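Treverberg Window Herb Kit – Set-Up Guide
Last updated: January
4 min read

Section 2: Getting your ledge ready and planting

A sunny windowsill is a wonderful place to grow food, and you can have basil on your pasta before you know it! Set aside a morning, put the radio on and spread some newspaper on the floor. Everything in this section can be done with your hands and a spoon.

Before you start

Check which way your window faces. South is best for basil and thyme. East or west is fine for parsley, chives and mint – mint will grow almost anywhere, so give it the dimmest spot and save the sun for the others.

1. Clear the ledge and wipe it down. Let it dry fully.

2. Lay the drip tray with the raised lip toward the room. The tray should sit flat. If it rocks, slide one of the felt pads under the low corner.

3. Drop a soil disk into each of the 6 pots and pour 200 ml of lukewarm water over each one. Now watch them swell! It takes a few minutes and kids love this part.

4. Fluff the soil with a fork until there are no hard lumps left in the middle.

5. Scatter the seeds on top and press them in lightly with a fingertip. Basil wants hardly any cover at all. Parsley and chives like to be a little deeper, with a thin blanket of soil.

6. Label the pots. You will think you can remember which is which (I never can).

CAUTION: Do not place the tray directly over a radiator that is running. The soil dries out from below and the seedlings wilt fast.

NOTE: Parsley can take up to 3 weeks to show. Please don't dig it up to check!

Daily care

7. Touch the soil each morning. If it feels dry, water into the tray and let the pots drink from the bottom.
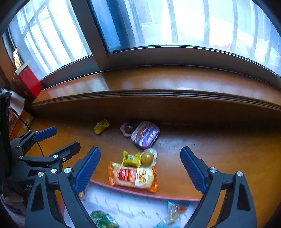 8. Give each pot a quarter turn every 2 days so the stems don't lean toward the glass.

9. Once the seedlings have their second set of leaves, thin them out with small scissors. The ones you snip are delicious on eggs.

NOTE: On very cold nights, move the pots away from the glass. A kitchen counter is perfect, and they can go back at breakfast time.

Pinching your basil is covered in Section 3, along with moving mint to a bigger pot.

Text by Raimonds Stankevičius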